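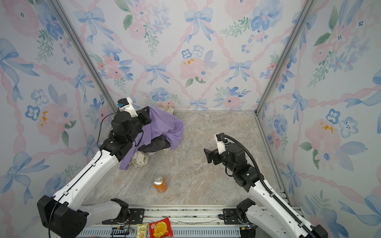

When can people start bringing their old wallpaper to the Plernisholm sample library?

Drop-off begins in September, on weekday afternoons, at the side door of the Plernisholm reading rooms. Pieces as small as a hand are welcome, and so are whole rolls that have been sitting in the attic since the hallway was last done.

PLERNISHOLM READING ROOMS TO OPEN A LENDING LIBRARY OF HOUSEHOLD WALLPAPER

6/5/26 - The Plernisholm reading rooms are delighted to announce a new lending library given over entirely to the wallpaper of ordinary homes, the sort that went up in kitchens and back bedrooms and stairwells and was lived with for years before anyone thought to look at it closely. The library will open its doors in September with 2,000 samples, each one mounted on card, labeled with whatever is known of its history, and ready to be borrowed for 39 days at a time.

The collection began with Tahmineh Akbari, a retired paperhanger who kept an offcut from nearly every job she took on and stored them in flat boxes under her stairs. When she moved to a smaller house last year she offered the boxes to the reading rooms, and we said yes before we had any idea where they would all go.

"I never kept them because they were valuable," said Akbari. "I kept them because I liked them, and because people would call me years later with a torn patch behind the sofa and ask if I had a bit left over. Quite often I did! I can still tell you which houses had the good plaster."

Florals make up the largest part of the library, with roses well out in front, followed by stripes, trellises, kitchen fruit and a very cheerful drawer of nursery prints. Borrowers may take up to three cards at once, to hold against a wall at home, to match a color, or simply to show to a parent or an aunt who might remember the room it came from.

Áine Tierney, who is looking after the catalog, has sorted the samples by room first and by pattern second, after a good deal of back and forth over tea. "People come in and say it was in my grandmother's front room," said Tierney. "They hardly ever say it was a large-scale repeat on a cream ground. So we start with the front room and go from there."

Storage cabinets have been made for the library by Elodska, the joinery workshop on the north side of town, with 54 shallow drawers lined in acid-free paper. The workshop's Ignacio Strickland will also give a short talk on opening day about keeping old paper flat and dry at home, and he has promised to bring his steaming kit.

Borrowing is free to anyone with a reading rooms card. Replacement cards for lost samples cost $49, though we would much rather have the sample back, even if it is a little creased.

To offer wallpaper, or to ask about a pattern you remember, please speak to Bríd Buckley at the front desk. Please brush off any loose plaster first, and write the room and the year on the back in pencil if you know them.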